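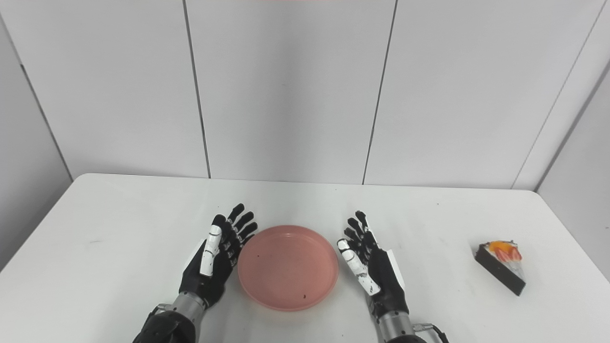 The plating bench at Duvov, start of shift.

Tegan Ngata had plated desserts at Tarketley for 39 months before the hands came. Her new title was cell supervisor. The work was to stand behind the guard line and press accept or reject.

At 6 a.m. the hands lay palms up, one each side of a pink plate. The slice, chocolate with fruit on top, was over to the right, out of reach.

"It's on the wrong mark," she said.

"It's on the mark in the file," said Rosângela Aguiar, who had come from the Uneck office with a laptop and a 35-page manual. "The file is wrong."

The plate also had two dark specks on it. Tegan pressed reject. The screen asked for a reason code. There were 3 codes and none of them was dirt, so she chose Other.

In the old kitchen she would have wiped it with her sleeve end and said nothing. Now there was a record, with her number on it and a time.

"How many rejects am I allowed?" she asked.

Rosângela scrolled. "It doesn't say. Fagundes had 100 in June and they moved him to packing."

Tegan fetched a cloth. The guard line stopped her, as it was meant to, and she stood there holding it while Rosângela looked up the procedure for cloths.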